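In defense of the cheap soft gripper

I have now spent most of a winter arguing with people about fingers. Robot fingers, I mean. Two of them, usually, because that's what most of us can afford and because two is enough to pick up nearly anything in a house if you're patient. The argument always goes the same way. Somebody wants the nicer hand, the one with the force sensing and the machined joints and the cable that costs more than my first car stereo, and I say let's try it on a pile of clothes first.

I should say where I'm coming from. We're a small shop, and we had three grippers to compare between November and February. One was the Stiradham, which is the nice one. One was the Prolta, which is parallel, plain, and a little noisy. The last was a printed pair of fingers with soft pads that a friend at Ledell sent over in a padded envelope, no manual, just a bag of screws. The Stiradham runs up to 3000 dollars depending on what you bolt to it. The printed one costs less than dinner for the team.

So you can guess which one I was told to hurry through so we could get back to the real work.

My problem with how people compare grippers is the stuff they compare them on. It's always blocks! Blocks, cups, a tennis ball, maybe a screwdriver if someone's feeling wild. You put the block on a clean table under good light and every gripper on the market looks like a genius. Then you take the same hand into somebody's bedroom and ask it to deal with a shirt, and suddenly you've got three hours of video of a very expensive machine pinching air.

Cloth is mean. It has no edges where you want them, it slides, it bunches up, and it sticks to the thing under it. Dark cloth is worse, because the camera loses the folds and you're left guessing where one layer stops and the next begins. And if there's a blanket underneath, a stiff gripper will happily take a bite of both. I've watched the Stiradham do that again and again, closing with perfect, measured, beautifully logged force on a garment and the bedding together. 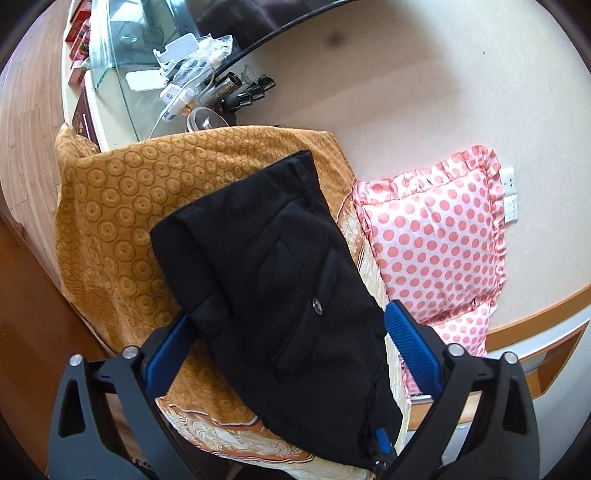

The soft pads don't fix all of this, but they forgive a lot. A pad with some texture and some give can come in at a lousy angle and still end up with fabric in it. You can be a bit off with your aim, which, let's face it, your vision system is going to be. Over our 61 garment trials in ordinary rooms, the printed fingers dropped or missed 12. I won't embarrass the others by printing their scores next to that (and our trials weren't tidy enough to hang a purchase order on), but the people who'd been rolling their eyes at me stopped doing it for a while.

Now the case against me, because it's a fair one. Soft pads wear out. We went through 2 sets, and the second set started to peel at the tip, so you'd get a good grab and then a slow, sad slide. They're no good on anything heavy. They also pick up lint like you wouldn't believe, and a linty pad is a slippery pad. If you're running a line where the same part comes by all day long, please ignore everything I've said and buy the Stiradham. It's a lovely thing and I enjoy using it.

And the camera matters more than I wanted it to. We started with a Stevens unit on a tripod, looking down from the side, and the gripper kept blocking the one spot I needed to see. Moving the view onto the tool itself helped more than any change we made to the fingers. You lose the big picture but you get the last few inches, and with laundry the last few inches are where it all goes wrong. If you have money for one upgrade, I'd put it there, along with a wide lens.

What I'd like is for folks to stop doing the block test, or at least stop doing only the block test. Take the hand home. Try it on the bed before you've made it, on something with cords or trim, in the crummy light you get at six in the evening. Do that before you look at the price list, and write down which one you'd want to keep using tomorrow. I'm ordering another bag of pads this week and I've asked for the ones with deeper ridges.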